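A Month with the Meltero Handheld Kit
3 min read

If you stopped by the open workspace this spring, you probably saw people walking back and forth with gray grippers in their hands, and a good many of you asked me what on earth they cost and whether your own group should get some. So I promised Bouchra Ouazzani a proper write-up, and I'm sorry it took me until 7 Jun 2018 to sit down and do it!

The Meltero kit comes as a pair of handheld grippers with a head camera on a strap, plus the recording software and a year of support from Mivell, the reseller. You squeeze, you pick things up, you put them down, and the recordings go off to train a robot arm that will (we hope) do the same chore later on. Our first evening was a bit clumsy, I'll admit. After that most people settled in nicely, and by the end of the month we had more than 100 usable recordings of simple tabletop tasks, mostly moving food on and off dishes.
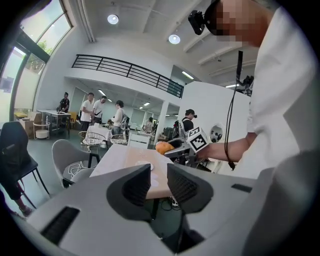
Lutz Mühlbauer wrote back that the grip is lovely but the head strap gets tiresome after 40 minutes, and he would gladly trade a little camera quality for a lighter unit. He also wishes the software would save a session by itself when you forget to press stop, and I have to say I'm with him on that one, having lost a very nice run of my own.

What I liked best was the help line. Tarek Tazi called Mivell twice with a calibration question and both times got a patient person who stayed on until it was sorted out. The printed guide is another story: 93 pages, and the part you need on day one is near the back. Start with the chapter on markers and save yourself an evening.

Mivell is keeping 2 loaner kits for groups on our list through July, with no deposit if you return them in the original case. Write to Yolanda Haverford to put your name down, and do tell her which tasks you have in mind so she can send along the right finger pads.

Questions about this newsletter? Contact Yolanda Haverford | © 2018 | Back to top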